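**Compte rendu - réunion des locataires de l'immeuble Sollonau**
Octobre, 18 h 30, salle du rez-de-chaussée

Présents : Eylül Akyol (présidente de séance), Danylo Marchuk (secrétaire), les locataires des escaliers A et B, M. Mittal pour le gestionnaire.
Excusés : les locataires du local commercial.

## 1. Chauffage

M. Mittal indique que la chaudière a été révisée par Norkano. Le circulateur de l'escalier B reste bruyant la nuit. Une pièce est commandée, le délai annoncé est de 19 jours. Deux locataires du dernier étage signalent des radiateurs tièdes le matin - ils doivent noter les températures pendant une semaine et les transmettre au gestionnaire.

Mme Akyol demande que la mise en route soit affichée dans le hall l'an prochain. Accord de M. Mittal.

## 2. Local à vélos

Le devis pour les nouveaux râteliers s'élève à 586 euros, pose comprise. Le gestionnaire prend la moitié à sa charge, le reste passe dans les charges communes. Adopté, 2 abstentions. Les vélos sans étiquette seront déplacés au sous-sol après affichage d'un avis.

La serrure du local accroche toujours. M. Marchuk relance le serrurier.

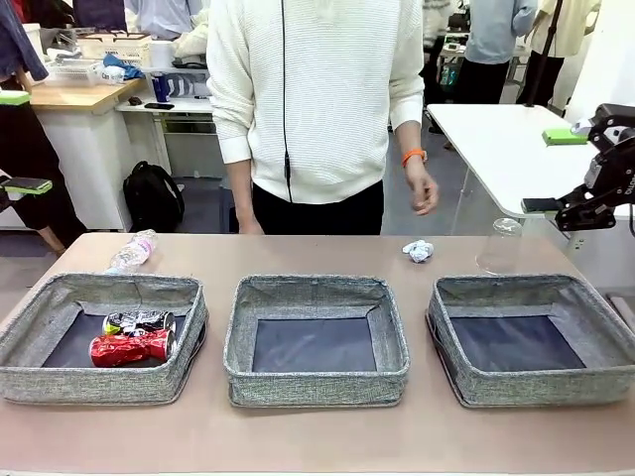
**Point 3 - Tri et déchets**

Le bac jaune déborde avant chaque collecte. La demande d'un second bac est partie, pas de réponse à ce jour. En attendant, les cartons doivent être pliés. Les canettes et les bouteilles en plastique vont dans le bac jaune, sans sac.

Une locataire de l'escalier A propose de fixer un rappel des consignes près des boîtes aux lettres. M. Marchuk prépare l'affiche.

**Point 4 - Fête de l'immeuble**

Budget demandé : jusqu'à 40 euros par escalier. Accepté. Le choix de la date est reporté, la cour étant en travaux.

**Questions diverses**

- Lumière du palier du troisième, escalier B : minuterie trop courte, à régler par le gestionnaire.
- Clés de la cave : la liste des détenteurs n'est pas à jour, Mme Akyol la reprend.

Séance levée à 20 h 10.

Le secrétaire, Danylo Marchuk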